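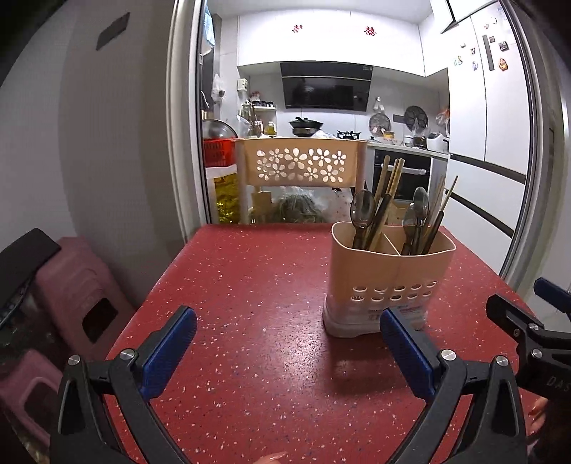

**Visit report: Barnik, 22nd July**

The delegation was received by Jeanie Carnegie, who manages operations at Barnik. The firm supplies sorted tableware to staff canteens and is moving part of that work to grippers. Spoons and chopsticks are handled as separate tasks.
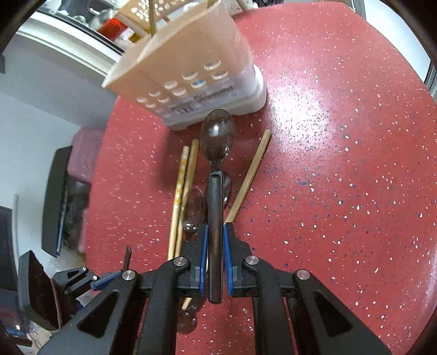

Staff who formerly sorted by hand now spend part of each shift guiding the tools. Ten employees have completed the training. Mr. Bühler asked whether hours had been reduced; Ms. Carnegie replied that they had not, although break times had changed. 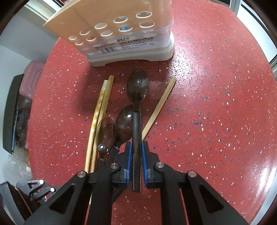

Wrist strain was raised by two employees and will be reviewed in September. Blair Galbraith will forward the revised shift plan to members.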